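Snorkel day at Posora!

Hello again from the island, where my hair is basically salt at this point. 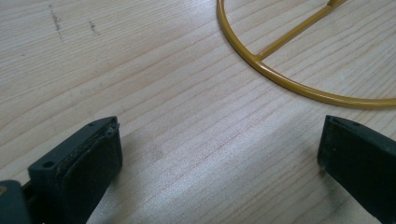 So March is when the wind finally drops and the boats can get round to Posora, and I've been bugging everyone at Masri Dive to put me on that trip. We left the pier at 7 and it took 2 hours, flat water the whole way — I even napped on the tanks.

The reef starts right off the beach, in water you can stand up in, and then it just drops. I stayed up top with the snorkelers (my ears are still grumpy from last week) and saw a turtle within 30 seconds of putting my face in. Then another one! She let me drift along next to her for ages while she chewed on the reef.

Lunch was rice and grilled fish on the sand, 2,000 in the local money, and I had seconds. The current picked up after that, so we skipped the north end and went home early.

Logbook says dive 237 is next. Clidstead wall, 6 a.m. boat, if my ears behave.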